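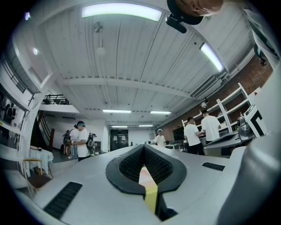 From: Paweena Boonchu
Date: 2024-01-06
Subject: Re: [flengate] Isaksson – was there ever a second LP?

Hello Folke, hello everybody,

Happy new year to you all, and sorry for being so slow with this. I had your message sitting open for most of the holidays and kept meaning to go up to the loft and check the sleeve before I said anything silly.

Folke Forsberg wrote:
> I have been going round in circles with Isaksson. My copy of the
> Lutix LP has the matrix ending in 142 and a plain back cover, but a
> man at the record fair in April swore blind there was a second album,
> recorded with the same organist and never put out. He even had a title
> for it, "Stoltelo". Has anyone on the list heard it, or seen a tape?
> Also, does anybody's copy have the long version of side two? Mine
> fades just as the flute comes back in and it drives me mad.
>
> Folke

Side two first, as that is the easy one. Yes, there are two versions. My copy has the long one, and the flute does come back in properly and carries on over the organ for a good while, with that lovely clattering drum part underneath that sounds as if somebody is moving furniture. The last piece runs to 22 minutes with the fade taken off, so it must have been a terribly tight squeeze to cut, and you can hear it getting thinner and quieter towards the middle of the record. The matrix on mine ends in 246. I had always supposed that the higher number was a later pressing, but my labels are the old dark green ones and I see from your earlier post that yours are the pale ones, so now I am not sure of anything! If anyone else has a green label copy, please do go and look at the run-out for me.

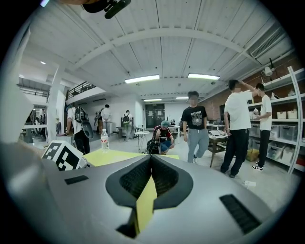 Table with the water bottle, and the lights overhead

As for the second album, I think your man at the fair was half right. "Stoltelo" was a piece they played live in the last year, after the first guitarist had gone, and I have it on a cassette that a friend of my brother's copied for me when I was still at school. It is a dreadful recording – you get a lot of coughing and what I think is a door – but the music is quite different from the LP. It is slower, with hardly any singing, and the organ just sits on one chord while the bass wanders about. I used to find it dull and now I play it more than the album. Whether they ever took it into a studio I can't say. The cassette has "side A of new one" written on the card in biro, and I have spent more evenings than I'd like to admit wondering what that meant.

Somebody here (was it in the long thread about private pressings?) once posted a list of Lutix catalogue numbers with a gap in it at 321. I can't find that message in the archive now. If the gap is real it would fall at about the right time, but then small labels skipped numbers for all sorts of reasons, so I wouldn't put money on it.

I'm happy to make you a copy of the cassette, Folke, if you don't mind the hiss. My deck runs a little fast, so you may want to slow it down a touch at your end. Send me your postal address off list, as the one I have is from before you moved.

And does anybody know who played the flute? The sleeve only says "with thanks to", and then no name.

All the best,
Paweena

_______________________________________________
flengate mailing list
To leave the list, send a blank message with "unsubscribe" in the subject line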